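Clearing the long table, one thing at a time

We moved into the apartment in February and the table came with it. It is a long wooden table, pale, and it is the only really good piece of furniture we have. So of course everything landed on it. Mail, keys, batteries, cups, a bag of screws from the shelf that Els bought and I did not yet hang. For two weeks we ate on the sofa with the plates on our knees.

Els Desmet is my flatmate and she has more patience than I have, but one evening she said that she would like to see the table again before summer. I promised to do it the next morning, before 11.

My method is not special. I learned it from my uncle, who had a small workshop and hated a full bench. You don't sort. You take one thing, you decide where it lives, you walk it there and you come back. It is slow, and you walk a lot. When I sort first, I only get five small piles in place of one big pile, and then I get hungry and stop.

I began with the paper, because paper is easy for me. Most of it went to the recycling. I kept one bill from Van Rooij for the washing machine repair (289 euros, I am still a little angry) and the letter about the water meter. Then the batteries, which go to the box in the hall.

After that came the drinks and the cups, and here I am always slower. A cup is not a problem, but a bottle with something in it makes me think. Do I drink it now? Does it go in the fridge? Whose is it? Luuk had visited with his brother the weekend before and they brought many drinks, and after they left we kept finding them in strange places, also one behind the curtain.

The black mug with the colored dots I like very much. It has no partner, all our mugs are different, and it lives on the hook at the left of the sink. The orange drink with the gold cap goes to the door of the fridge, next to the milk. 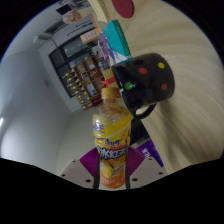 What stayed on the table

Not everything had to go. We agreed on a fruit bowl, the lamp, and one tray from Trado for keys and coins. The tray is a compromise - I wanted nothing, Els wanted a basket. The rule is that when the tray is full, somebody has to empty it the same day. So far this somebody is me.

I also wiped the wood with a damp cloth and then a dry one. Arne Lenz, my neighbor from downstairs, told me to use oil twice a year, but he could not remember which oil, so I will ask in the shop first. There is one ring from a hot pan near the window end. It was there when we came, I have a photo for the landlord.

I finished at 13 minutes past eleven, so I was late. We had lunch at the table, soup and bread. The bag of screws is now in the closet and the shelf is still not on the wall.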